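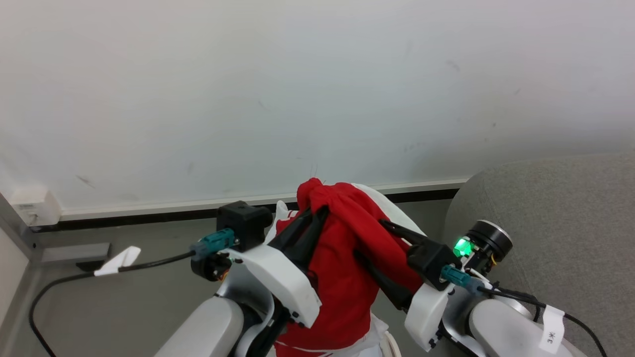 County race: what changed this month

The field for the open county executive seat is down to four after two candidates withdrew before the February filing deadline. Both had polled in single digits and neither has endorsed anyone. Their names will not appear on the primary ballot, and any petition signatures they collected cannot be moved to another campaign.

The remaining four are the former Geerts city manager, a two-term commissioner from Kendano, a school board member from Lesturon, and a small business owner who has not held office before. All four are running in the same primary. The top two go on to the general election regardless of party.

Signatures

Each campaign had to turn in 249 valid signatures. The commissioner and the former manager cleared that number on the first submission. The school board member's petition was challenged over 66 signatures from people registered at addresses outside the county line, most of them on the east side of Lesturon, where the boundary runs down the middle of a street. The clerk threw out some and kept the rest, and the petition stood. The business owner filed on the last afternoon and was certified the following Monday.

Where they differ

The main split so far is over the Vernum bypass. The commissioner voted for the original route and still supports it. The former manager wants the county to widen the existing road first and look at the bypass again once the traffic study is updated. The school board member opposes the project and would put the county's share of the money into bus service between Lesturon and Kendano. The business owner told the Geerts forum that the question should go to voters as a separate measure.

On property taxes they are closer together. Three of the four say they would hold the current rate for the first budget. The school board member would not make that promise and said the sheriff's contract and the bridge repairs have to be priced before anyone can say what the rate will be.

There has been less talk about the county health clinic in Vernum, which cut its evening hours last year. The commissioner has said the hours should come back. We have asked the other three for their positions and will print the answers at the same length for each.

Forums

Two more forums are planned. The first is at the Kendano library at 7 p.m. and covers roads and the budget. The second is at the high school in Lesturon and is open to questions from the floor. Written questions for the Kendano forum can be left at the front desk until noon that day.

Voting

Precinct 87 has moved. Voters there used to go to the fire hall in Geerts and will now use the township building across the road. The new location is printed on the voter cards that went out with the last mailing. If your card still shows the fire hall, call the clerk's office for a replacement. You do not need the card to vote.

Mail ballot requests have to be received by 5 p.m. on the deadline day, and a postmark does not count. The drop box outside the Vernum courthouse annex is open at all hours. The one in Kendano is inside the library and closes when the library does.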